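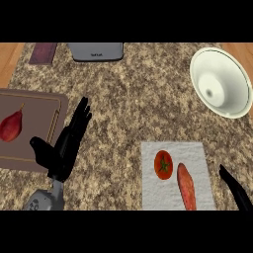 Figure 1. The Ustgate kitchen in simulation: left hand over the worktop, tomato and sweet potato on the paper towel.

Can a home-built arm learn its kitchen manners from a simulator?

Project report, second-year robotics option. Build carried out at the Rellport shared workshop.

1. What we set out to do

The plan we handed in was to build one arm on a workshop bench, train its controller in a simulated kitchen, and then see how much of the training survived the move to real vegetables. The simulated robot has two arms. Ours has one, as the budget ran out before the second set of motors was ordered. We kept the task small: pick up a single item of fruit or veg from a paper towel and put it down on a chopping board.

I should say at the start that I did not expect this to work well, and I wrote that in my log before we had cut any metal. The sales pages for this kind of software talk as if the real machine is a detail to be sorted out afterwards. For us the real machine took most of the term.

2. The simulated side

We used the Ustgate kitchen package, which the department already had on the lab computers. It gives you a granite worktop, some things along the back and a set of food items. The left arm has a black hand with several long fingers and a thumb. For our task the items that mattered were a tomato, a sweet potato and a pear. The pear sits on the brown board at the left and was mostly in the way.

It looks good. I think it looks rather too good, and this affected how we judged it. The granite has proper speckles and the hand throws a soft shadow, so when a grasp came off on screen we all believed in it more than we would have done with plain grey blocks. None of that tells you whether the friction is right. We went through the settings file and found one friction value shared by every food item. A tomato and a sweet potato do not feel the same in the fingers, and anyone who has washed up can tell you that a paper towel moves when you push it. In the settings we were given, the towel was fixed to the worktop.

We recorded 3,619 short practice runs. That number impressed people at the interim presentation and I would rather it hadn't. A great many of them were near copies, with the sweet potato turned by a few degrees and nothing else altered.

3. The build

The arm is made from a Ukov kit, bought second-hand, with aluminium tube for the upper section and printed parts for the wrist. The hand is a Fu version 2, borrowed from the department store cupboard. It has fewer joints than the simulated one, so we had to tie some of the simulated fingers together in software and hope that the controller would cope.

Problems, in the order we met them:

The wrist bracket flexed. Printing it thicker helped a bit. Printing it again with the layers running the other way helped much more, and we should have started there.

The bench at Rellport is not level. We noticed when the sweet potato rolled. We packed two legs with offcuts and checked again each session, as the bench gets moved by other members.

The thumb motor stalled if it was held closed. We limited the current, which then left the grip too weak for anything heavy.

The power supply tripped whenever somebody started the band saw. We gave up on afternoons and booked mornings.

4. Tests

We ran 60 trials in simulation with the final controller, and 40 on the bench. A trial counted as a success only if the item ended up on the board and stayed there until the arm had gone back to rest. In simulation the controller managed most of them. On the bench it managed far fewer, and nearly all the good ones were with the tomato in the same starting place.

The sweet potato was poor throughout. Its shape is lumpy and tapers at one end, and the hand tended to close on the thin end and let the rest swing. The simulator had let us get away with that grip. We also had the real towel slide along with the hand several times, exactly as you would guess, and taping down the corners improved things. I don't count that as a fair fix. It made our bench more like the simulator when the job was meant to go the other way.

We squashed two tomatoes. The simulated ones cannot be squashed.

5. What I think the results show

Not a lot, and the report should be marked with that in mind. We changed the hand, the number of arms and the camera height all at once, so when the bench results came out worse we could not say which change was to blame. My project partner thinks the missing finger joints explain most of it. I lean towards friction. Neither of us has a test that would settle the matter.

I do accept that the simulator saved us time on the dull part, which was working out paths that kept the arm clear of the board edge. Those paths carried over with only small changes.

6. If the next group carries on

Measure the friction of real items first, even crudely, with a tilting board and a protractor. Free the towel in the settings file. Collect fewer runs and vary them more. The kit is in the locked cage at Rellport with the thumb motor unplugged, and the wrist bracket needs new bolts before it is powered up.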